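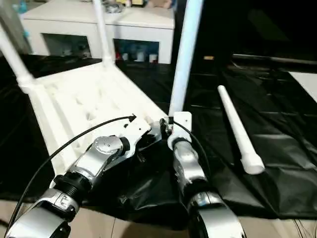 What makes a game controller feel good to use?

A good controller tells your hands what is happening quickly enough that you stop thinking about your hands at all. Most of the work lies in the gap between pressing something and seeing the result, and in how the thing you press pushes back.

Chapter 2
Buttons, Sticks and the Space Between

Pick up any game you know well and play for a minute with your eyes shut. You'll fail, of course, but pay attention to how far you get! Your thumb finds jump. Your finger finds the trigger. If you've spent a summer with the game, you may clear the first gap on memory alone. All of that knowledge lives in your hands, and this chapter is about how designers put it there.

In Chapter 1 we looked at screens and sound, the things a game sends out to the player. Now we turn around and look at what the player sends back. We call this input, and it's my favorite part of the whole subject (I tell my students at Gretthorpe the same thing every July, and then I say it again about level design, so take it as you like).

Start with the plain push button. It has two states, up and down, and yet two buttons can feel completely different. One clicks near the top of its travel, so you know at once that the game has heard you. Another is soft all the way to the bottom, and you press harder than you need to because you're never quite sure. Try both in a fast game and you'll find yourself mashing the soft one. The game didn't ask you to mash. The button did.

Then there's time. Suppose a game draws 30 pictures every second. If you press jump just after one picture has been drawn, the soonest you can see anything change is in the next one, and plenty of games take several more before the character leaves the ground. Some of that wait is there on purpose, to show the knees bending. A big, slow character should take a moment to get going! Players enjoy weight. What they hate is a delay that changes from one press to the next, where the same jump works on one try and drops them in the river on the second.

Our running example in this chapter is a small platform game called Plollville, built for this course by Dionysis Lazaridis. You play a mail carrier crossing rooftops, and there are 46 short levels, each meant to test one idea. The first version used a single jump height. It was clean and simple, and testers were bored by the third roof. In the second version, holding the button longer made the carrier jump higher, and suddenly people were leaning forward, grinning, trying for the chimney pots. One button, one small rule, and a whole new range of things to be good at.

Sticks bring a different kind of problem. A stick never rests perfectly in the center, so a game has to ignore tiny movements or the character will creep across the floor by itself. The ignored area is called the dead zone. Make it too small and you get creeping. Make it too large and gentle steering disappears, and driving games suffer the most. In Section 2.3 you'll tune the dead zone for Iltau, a sledding game, and you'll be surprised how much a tiny change matters on the long bends.

Words to know

Input: anything the player does that the game can read.
Travel: how far a button moves when pressed.
Latency: the wait between an action and its result.
Dead zone: the part of a stick's range that the game ignores.

Before you read on

Choose a game you have at hand and find its jump, or whatever its most common action is. Press the button as lightly as you can and note when the game responds. Then hold it down. Write a few sentences on what changed. Keep your notes, as you'll need them for the Lazarević exercise at the end of Section 2.1.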